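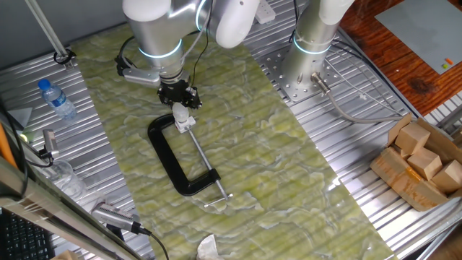

C-clamp on a green work mat.

Wadcombe Building Maintenance Forum
Topic: Shared tool policy for residential buildings

Drenbridge_Office
Posted Dec 25, 2025

The Drenbridge residents' association is revising its rules for the shared tool room. The building has 80 units. At present, any resident may borrow hand tools for an unlimited period, and several items signed out in November have not been returned. The association proposes a seven-day limit and a refundable deposit. Comments from other buildings are welcome before the draft goes to residents.

trornier_mgmt

Our office manages the Trornier property and adopted a seven-day limit two years ago. We recommend it. We do not recommend the deposit. Handling small sums of cash created more work than the missing tools did, and residents on fixed incomes stopped borrowing altogether.

SwansonHouse

We must respectfully disagree with the previous reply. Swanson House has collected deposits from the beginning and has had few complaints. Payments are added to the monthly statement, so no cash changes hands. Our annual budget for replacement tools is $600, and last year we stayed within it.

trornier_mgmt

That method requires a billing system that smaller associations may not have. Drenbridge should confirm this before copying the Swanson policy.

Unit674

I write as a resident. Seven days is too short for clamps. A glued chair or shelf may need to stay clamped overnight, and most people repair things in stages over two weekends. Please consider fourteen days for clamps and seven for everything else.

SwansonHouse

Two separate limits will confuse borrowers. A single renewal, granted on request if no one is waiting, would address the same concern.

Drenbridge_Office

Thank you for these replies. The draft will include one renewal. The question of deposits remains open, as our statements are still prepared by hand. Would Swanson House be willing to share the wording of its sign-out form?

SwansonHouse

Yes. It will be sent by private message.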